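Two arms and a dish rack: what rules do you follow before anyone stands near the table?

Posted by holtine_kitchenlab, Fri 29 September

Hi everybody! We're setting up a two-arm table at our makerspace, mostly for kitchen chores like putting plates in a rack, and I've been asked to write the house rules before we open it to members in October. I've got 14 lines so far and I'm afraid they're all common sense dressed up (keep your hair tied back, no drinks on the table, that kind of thing).
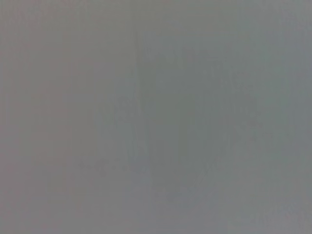 My biggest worry is people leaning in to straighten a plate while the program is still going. I've done it myself, I'm sorry to say, and it's such a natural thing to want to do. So how do you all handle it? Tape on the floor? A second person at the stop button?

Werkivix

Welcome, and good for you for writing it down first! We started with 21 rules and hardly a soul read them, so now it's one short sheet taped by the stop button. The line we care about most is that no hand crosses the table edge until the person at the button says "stopped" out loud and the other person says it back. It feels silly for a week or so and then you stop noticing. We also start every new routine at the slowest speed, and we use plastic plates until it has run 100 times without a drop.

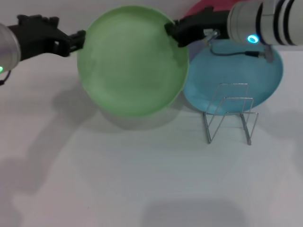 Do both arms need to be stopped if only one of them is holding the plate?
Stop both. The free arm may still have a move waiting, and your sleeve doesn't know which one is resting.

Umine

tape on the floor worked ok for us. redo it when it peels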